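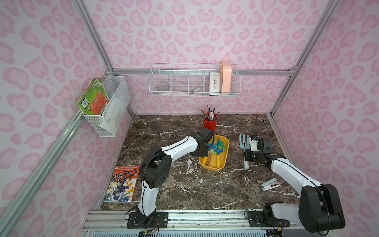
Workshop Tips: Living With a Bench Robot

A robot arm on the bench is like a houseguest with very long elbows. It means well, and it will put one through your coffee if you leave the coffee where the elbow goes. We've kept arms at the Warnton shop for two winters now, and these are the house rules. They're taped inside the cabinet door, where people can ignore them in comfort.

Map the reach before you map anything else. Put the arm at full stretch, with the power off, and walk it through its sweep by hand. Mark the line with masking tape. Anything you'd be sad to lose lives outside the tape. Two arms need two lines, and the patch where they overlap should hold only the thing being worked on.

Get storage up on the walls. Wire baskets are cheap and you can see what's in them from across the room. Check that nothing leans out over the front edge, books especially. A book will wait months for its moment.

Start with light, dull objects. Children's garden tools are very good for this: the handles are chunky, the colors are easy to tell apart, and if a plastic rake gets dropped 200 times it's still a rake. Keep them in a tray so they have a home to go back to. Save the pruning shears for never.

Clear the strays. Staplers, pens and comic books drift onto a bench overnight, like cats. If it isn't part of today's job, it goes on a shelf before the power comes on.

Tie down the cables. Leave enough slack for the joint to turn all the way, then stop. We use Jelari hook-and-loop straps, a bag of 103 for reasons known only to Jelari. Look at the wires near the base too, as that's where they rub.

Slow it down. Anything new runs at the lowest speed the first time through, with one person at the stop button and that person doing nothing else. Eating a sandwich counts as something else.

Hands out means hands out. If a part has slipped, stop the arm, then reach. Osaze Osagie wrote this one on the card in capitals after February, and we don't discuss February.

Check the bolts on the mounting plates every Friday. A loose base makes a good arm look drunk, and you'll spend the afternoon blaming the software.

Write down every bump in the log, even the silly ones. Ours is a Zelia notebook and we're on page 386. Page 2 just says "mug."

Last one out cuts the power at the wall and puts the rake back in the tray.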